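**Getting marker off a tabletop**

Our workshop table has been with us 14 years and has been autographed by every pen in the house. Rubbing alcohol on a cotton rag takes off most of it. Dab, wait a minute, wipe. Scrubbing just gives you a larger, paler stain and a sore elbow.

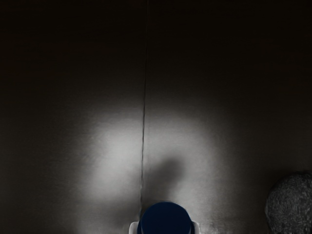
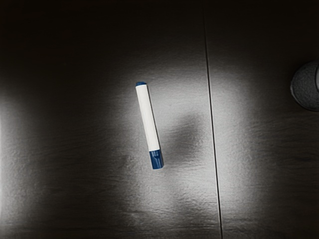
*Dark surface with its seam, first; capped marker, second.*

Seams are where ink goes to retire. Wrap the rag around a butter knife and go along slowly – twice, if you were raised right. Test a hidden corner before any of this. My neighbor Elaheh Heydari skipped that step on a varnished shelf and now owns a very large doily.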